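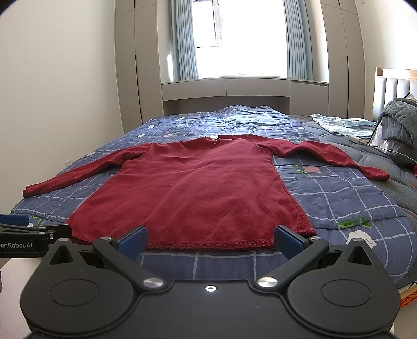
Search the community... Go

How do I dry a knit top without stretching it?

Posted by nurmi498

Hello everyone! I have a long-sleeved top I'm very fond of, and I've already ruined its twin by hanging it on the shower rail (the sleeves came out long enough for a gorilla). My apartment is small and there's no room for a big rack. Is drying flat really worth the bother, and where do you all do it?

2 people follow this
3,000 views

Jomeck

Oh, I feel for you, I lost a lovely cardigan the same way! Yes, dry it flat. Roll it up in a bath towel first and press down with your knees, then open it out on a fresh dry towel and pat it back into shape, sleeves out to the sides. Turn it over after 10 hours or so and swap the towel if it feels damp. I use the spare bed, with an old shower curtain under the towel to keep the quilt dry.

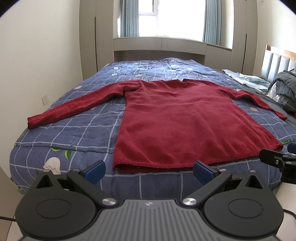 Sleeves out, hem toward you.

Helpful (10) Share

Uva

I just hang mine, never had a problem

Helpful (2) Share

Mollix

Check the care label before anything else, dear. If it's mostly cotton it may forgive you, but wool won't. And do keep it away from the radiator, however tempting that is in January. I put mine by an open window on Monday and it was ready to wear the next evening.

Helpful (2) Share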